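Re: Shaping long rolls so the ridges stay put
To: the Rurngate home bakers list
From: Quentin Perrin

Meriem Slaoui wrote:

> Hello everyone. I've been trying the long wrapped rolls, the kind where you
> roll a rope of dough and wind it round itself, and mine keep blurring in
> the oven. They go in with lovely clear turns and come out looking like a
> bolster. I'm using strong white flour, milk, a bit of butter and one egg.
> First rise until doubled, then shaped, then an hour by the radiator.
> Is it the flour? The butter? Me? Also, what do people glaze with? I've
> only ever used milk and it comes out rather dull.
> Meriem

Oh Meriem, I am so pleased you asked this, because I spent most of last winter on exactly these rolls and have been dying for somebody to bring them up!

First thing, I very much doubt it's you, and I don't think it's the flour either. My money is on that hour by the radiator. An enriched dough that has already doubled once doesn't need long after shaping, and in a warm spot it will puff until every turn has swallowed its neighbour. I give mine half that, in the cold end of the kitchen, and I put them in while they still look a bit mean. They do the rest in the oven. 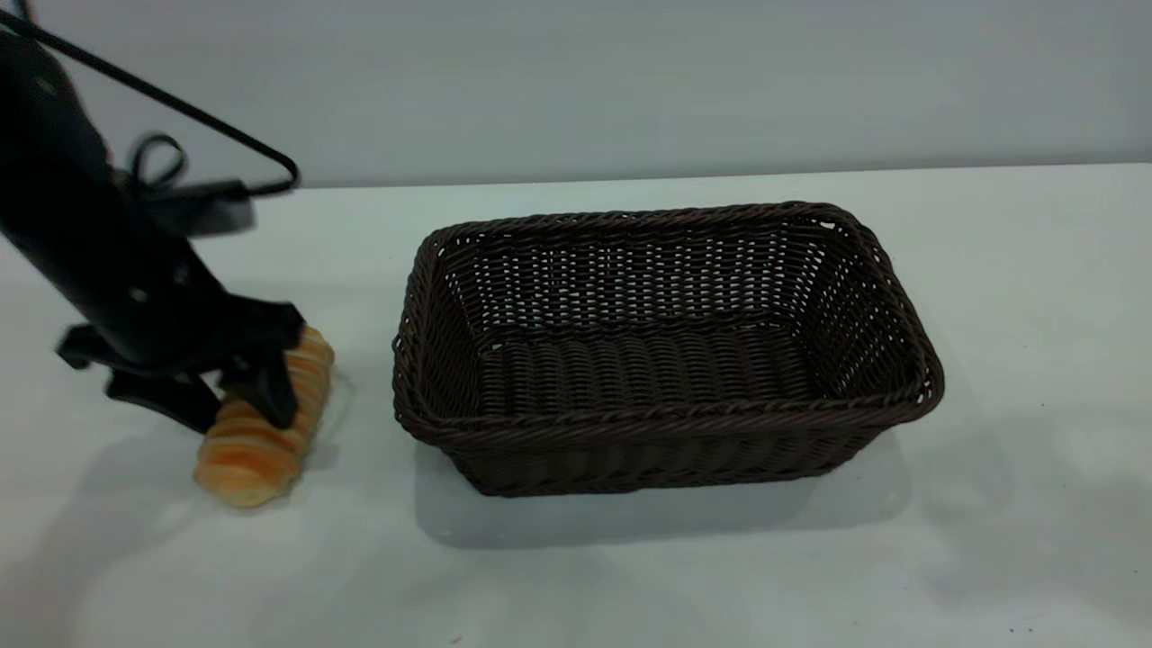 The rope matters more than any of the recipes let on. If it's fat in the middle and thin at the ends you get one big belly and two sad tails, so I roll from the centre outwards with both hands, rest it for ten minutes under a cloth, then roll again to the full length. The rest makes all the difference (it stops springing back at you). What you're after is a row of rounded ridges sitting side by side, as on the roll in the photo, and you only get that if you wind with no pull at all. Lay the rope round, let it touch, carry on. If you stretch as you go, the turns tighten in the oven and either split or slide over each other.

As for weights, I divide the dough into 7 and don't fuss beyond that. My old Rahman tin takes 3 across with room to spread, so it's two full trays and one left over, and the left-over one is mine before anybody else is up. I did try making them much smaller for a school fair in July and they dried out terribly, so I wouldn't go below that.

Butter next. You don't say how much "a bit" is! I used to put in a great deal and the dough was so slack by the time I'd wound it that I might as well have poured it into the tin. These days I keep it modest, and I chill the whole lump for half an hour after the first rise. Cold dough is a joy to wind. It holds a clean edge, it doesn't stick to the bench and you can leave the flour in the bag, which helps too, as loose flour between the turns stops them joining up. 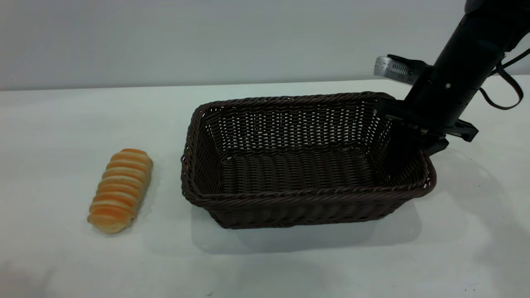 If you do want it richer, swap the egg for two yolks and leave the butter alone. You get a deeper crumb and the dough stays firm enough to handle. I had this from the Plidum leaflet that used to go round at the Rurngate show, which I still have, covered in thumbprints. The same leaflet tells you to scald the milk first. I've done it both ways and couldn't pick one from the other, but my mother-in-law swears she can, so I scald it when she's coming.

Now the glaze, and I could go on all night. I copy below the note I wrote for our old recipe sheet, as a few newer members won't have seen it. 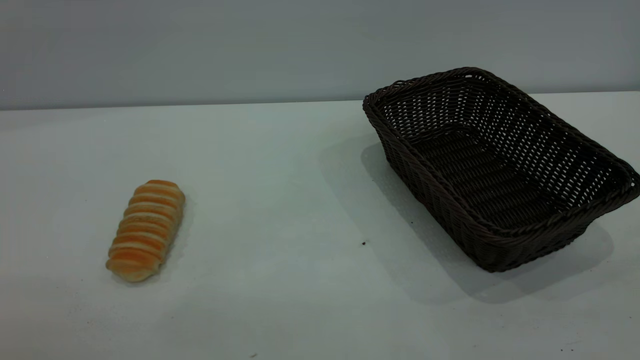

Glazing wrapped rolls
By Quentin Perrin

Beat one whole egg with a spoonful of milk and a pinch of salt, and leave it to stand while the oven heats. The salt thins it nicely. Brush along the tops of the ridges only, with a soft brush and hardly anything on it. Keep it out of the creases, where it glues the turns together and bakes to a brown smear. Done lightly, the tops colour up golden and the dips between them stay pale, and those stripes are half the pleasure of the thing. Brush once, wait five minutes, brush again. Bake on the middle shelf and turn the tray after ten minutes if your oven has a hot side. Cool on a rack.

Mine has a very hot side, on the left, and has done ever since we got it (it's a Rekska, lovely hob, mad oven).

Do try a batch with the short second rise before you change anything else, Meriem, and tell us how it goes. I'd love to know if anyone has managed these with part wholemeal as well. I've only had the courage to do it once and I wound them far too tight.

All the best,
Quentin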